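The repair table of Veerle Verbeke

Veerle Verbeke has repaired clocks for most of her working life, but she does not like to be called a clockmaker. "A maker makes," she says. "I receive a thing that another person has made, and I try to understand him." We speak in her kitchen, with coffee and with the sound of 4 wall clocks which do not agree.

She learned the work from Ward Goossens, who had a small shop beside a bakery. For the first two years she was only allowed to clean. "I was angry about that, I can say it now. But when you clean a wheel you look at every tooth. After two years I knew when a tooth was tired."

Her customers bring mostly kitchen clocks and alarm clocks of the fifties. Many have no great value. Last September a man came with an alarm clock of his mother, and the repair cost more than the clock could ever bring. Did she tell him so? "Of course, at once. He said: please begin."

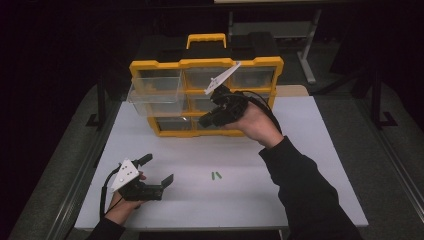

The hardest part of the trade today is to find parts. Factories have closed, and old stock is sold by weight to people who do not know what it is. Verbeke buys broken clocks at markets, takes them apart and keeps what is good. To beginners she recommends an ordinary organiser with clear drawers and a handle on top, like the black and yellow one. "You must see through the drawer. If you have to open each one to look, you will stop putting things back." She herself still keeps her oldest screws in tobacco tins, and she admits that it is a bad system.

Her former pupil Joris Dierckx now works on tower clocks, where a single wheel can be heavier than a child. They telephone often and disagree about oil. "Joris uses too much. He thinks I use too little. Ask us again in ten years, when we open the same clocks."

Will she take a new pupil? She has had two requests and has refused both, because they wanted a course of one weekend. She would accept someone who can come on Tuesday evenings through the whole winter, and who does not mind to begin with the cleaning.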